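Cable drawer, part 2. Yesterday was chargers. Today is the knot from the bottom of the box, the one I've moved between three apartments.

Rule I'm using: if I can't name the device it belongs to, it goes in the recycling bag. Lakshmi Ramasamy suggested that one and it has saved me a lot of arguing with myself.

Don't pull on the ends. Loosen the middle first, push slack into it, and let a loop get big enough to pass something through. Pulling just makes the knot smaller.

Start with whichever cord is a different color. It's easier to follow one pale line through a lot of black ones.

Work on a big clear surface with good light. I gave up on the couch after 9 minutes.

The table, and the knot:
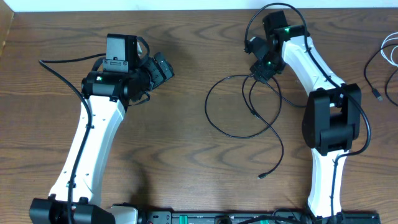
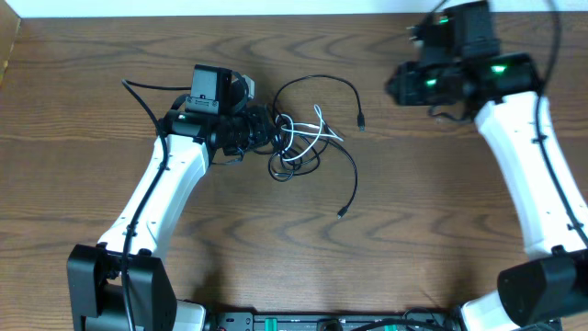 Once a cord is free, coil it loosely and put a tie on it right away. I bought a pack of 200 reusable ties in September and I'm still going through it.

Label both ends. Masking tape folded over works fine. Write the device, not the connector type. "Kitchen radio" is useful, "USB" is not.

Beril Sezer asked about zip bags. I use them for short cords only. Long ones go on a hook inside the closet door.

Recycling bag goes to the drop-off at Brillham, they take cords in the bin by the entrance until 6 p.m.

Next up is the extension cords.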